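Holroyd opens a mending and swap room on the Nullach road

For immediate release
Sat 20 June

I've never written one of these before, so bear with me. My name is Faizal Khoo, I've run Jallitz Alterations for the past 14 years, and I have news that I've been bursting to tell people since the spring: we're opening a second room in Holroyd, and it's going to be for mending, swapping and learning how to look after the clothes you've already got.

It's called Lelterier. (Rhymes with terrier, if you say it the way my mum does.) It's in the old shoe shop on the Nullach road, next door to the bakery, and the doors open on the last Saturday of June at ten in the morning. Come along! There'll be tea, there'll be cake from next door, and if you bring something with a button missing we'll put one on for nothing.

Why we're doing it

At Jallitz I mostly take up trousers and let out wedding suits. I love that work and it isn't going anywhere. But over the years more and more people have come to the counter with a carrier bag and a slightly guilty face. There's a jumper in there with a moth hole, or jeans gone at the inner thigh, or a school shirt that one child has grown out of and the next one won't be into until Year 4. They ask what I'd charge, I tell them, and I can see them working out that a new one costs less. Off goes the bag, usually to the back of a wardrobe, and I don't blame them one bit.

I kept thinking there ought to be somewhere you could bring that bag and either fix what's in it yourself, with a bit of help, or hand it on to a person who'd wear it. I said so to Khairul Jugah, who used to cut patterns for a uniform maker and now teaches evening classes, while we were both waiting for a bus in the rain. By the time the bus came we'd more or less agreed to do it. Finding the premises took a good deal longer.

What you'll find inside

The front of the shop is the swap. You bring clean clothes in wearable condition, you get a token for each piece, and you spend your tokens on whatever you fancy from the rails. One token is one garment, whether it's a winter coat or a T-shirt. We argued about that for weeks! Khairul wanted coats to be worth more and I wanted it simple enough to fit on a postcard, and I won, mainly by being stubborn. Tokens don't run out, so if nothing takes your eye in June you can come back when the autumn things go up.

Children's clothes have their own corner with a different rule. You don't need a token there at all. Take what fits, bring it back when it doesn't, and if it comes back with paint down the front then it's had a good life.

The back of the shop is the mending room, with two long tables, good lamps and sewing machines you can book by the hour. It costs £2 an hour, thread included. Bring your own fabric for patches if you're fussy about the match, or dig through our scrap drawers. One of us will always be in there to rethread the machine when it sulks, and to tell you whether a thing is worth saving. (Nearly always yes. I did once have to break bad news about a swimming costume.)

Classes

Khairul's first course starts the week after we open and it's for complete beginners. It runs on Tuesday evenings and costs £18 for the lot. You'll learn to sew on a button so it stays on, take up a hem by hand, darn a sock, patch a knee and put in a zip, although he says the zip takes most people a couple of goes and there's no shame in that.

I asked him for a few words to put in here and he sent me this:

"I've taught people who could rewire a house and were frightened of a needle. You don't need to be neat. My own darning looks like a spider had a bad day, and the socks are still warm. Come with something you're fond of and something you're not, and we'll practise on the second one."

Spaces are limited by the number of chairs we own, so please do put your name down early. If there's enough interest we'll run a daytime one as well, for parents and shift workers and anyone who doesn't like going out after tea.

How to bring us your clothes

We're already taking things in for the opening rails, and about 40 people have dropped off bags at Jallitz so far, which has cheered me up no end. A few requests, if you're having a sort-out this week:

Wash everything first, please, and make sure it's properly dry before it goes in a bag.

Fold it. Jeans with jeans, tops with tops, that sort of thing. It saves us an evening of ironing.

Go through the pockets. I'm looking after a door key and a rather nice fountain pen at the moment, so do ring if either sounds like yours.

If it needs mending, pin a note to it saying where. A tiny hole is very hard to find again once it's gone on a pile.

We can't take underwear, shoes or anything with a fur trim, and we haven't the space for bedding or curtains yet. I'm sorry about the curtains in particular, I know how many of you have got some.

Things that don't suit the rails get cut up for the scrap drawers, buttons and zips saved. I've got jars of buttons going back to my first week in business and it gives me enormous pleasure to think they'll finally get used.

Opening times

We'll be open Tuesday to Saturday, ten until four, with the mending room staying open later on class nights. The front door is level with the pavement and there's room to get a pushchair or a wheelchair between the rails. The bus from Nullach stops across the road. Parking is terrible, so if you've got a heavy load, pull up outside the bakery before nine and one of us will run out and grab it from you.

Jallitz carries on exactly as it is, by the way, same counter, same hours, same me on most days. If you've got a suit waiting to be collected, it's safe, and it isn't going on the swap rails (I've been asked that more than once now).

For the press

If you write for a paper, a newsletter, a parish magazine or anything else, you're very welcome to come and have a nose round before we open. Khairul is the better talker and I'm the better tea maker. Ring the Jallitz shop and ask for Faizal, or just put your head round the door. We're happy to be quoted, and you can use any of the words above as they stand or trim them to fit.

Please credit the picture to Lelterier, Holroyd.

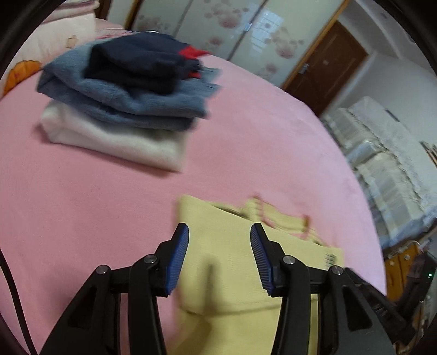

Folded and ready to sort: blue, navy, white and a bit of yellow. Picture: Lelterier, Holroyd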